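Chapitre 4
Le conditionnement des petits périphériques informatiques

Objectifs du chapitre
Identifier les éléments d'un colis de périphériques et leur ordre de mise en place.
Choisir une boîte adaptée au volume et à la fragilité du contenu.
Rédiger et placer la fiche d'accompagnement.
Contrôler un colis avant fermeture.

4.1 Présentation

Le matériel informatique de bureau circule beaucoup. Il est livré neuf, prêté, retourné, reconditionné, puis expédié de nouveau vers un autre service. Les unités centrales et les écrans disposent en général d'un emballage d'origine conservé à cet effet. Les souris, les claviers et les câbles voyagent dans des boîtes de réemploi dont les dimensions n'ont pas été prévues pour eux, et c'est sur ces articles que se concentrent les erreurs de préparation : câble manquant, connecteur plié, fiche absente ou illisible.

Le présent chapitre s'appuie sur les pratiques de l'atelier de reconditionnement Brarmont, dont le dépôt prépare jusqu'à 60 colis de périphériques par journée d'activité. Les procédures décrites conviennent également à un service informatique de taille modeste, à condition d'en adapter les documents de suivi.
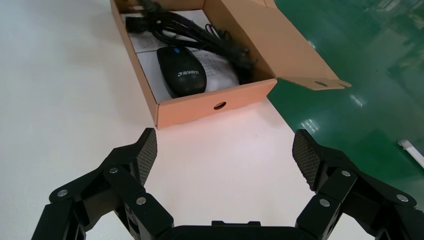

Hạnh Từ
Formatrice en logistique du matériel informatique, centre Kallbridge

Une boîte en carton ondulé ouverte permet d'observer la disposition étudiée dans ce chapitre. Le document imprimé, plié, repose à plat sur le fond. La souris noire, marquée 清华同方, est posée sur ce document, tandis que les câbles noirs, enroulés, occupent la partie arrière du compartiment. L'élève relèvera la position du connecteur, contre la paroi intérieure gauche, et se demandera si cet emplacement convient à un transport de longue durée.

4.2 Le choix de la boîte

Le carton ondulé simple cannelure suffit pour les articles légers. La boîte retenue doit laisser un espace de 10 mm entre le contenu et chaque paroi, espace destiné à recevoir le calage. Une boîte trop grande favorise les déplacements internes ; une boîte trop petite exerce une pression sur les boutons et sur la molette de la souris. Les rabats sont examinés avant tout remplissage. Une patte déchirée ou ramollie entraîne le rebut de l'emballage.

4.3 Les câbles

Chaque câble est enroulé séparément, en boucles larges, sans pliure au voisinage du connecteur. Un lien souple maintient l'ensemble. Le diamètre des boucles n'est jamais inférieur à 60 mm pour un cordon d'alimentation. Lorsque plusieurs câbles partagent le même compartiment, les fiches sont orientées vers le haut afin que le destinataire puisse les identifier sans défaire les rouleaux.

4.4 La fiche d'accompagnement

La fiche mentionne la désignation de chaque article, son numéro d'inventaire et le nom du préparateur. Elle peut être placée au fond de la boîte ou sur le contenu. Le dépôt Brarmont retient la seconde solution pour les envois extérieurs et réserve la première aux transferts internes. Les rubriques obligatoires sont détaillées à la section 4.6.

Vocabulaire à retenir : calage, cannelure, rabat, réemploi, fiche d'accompagnement.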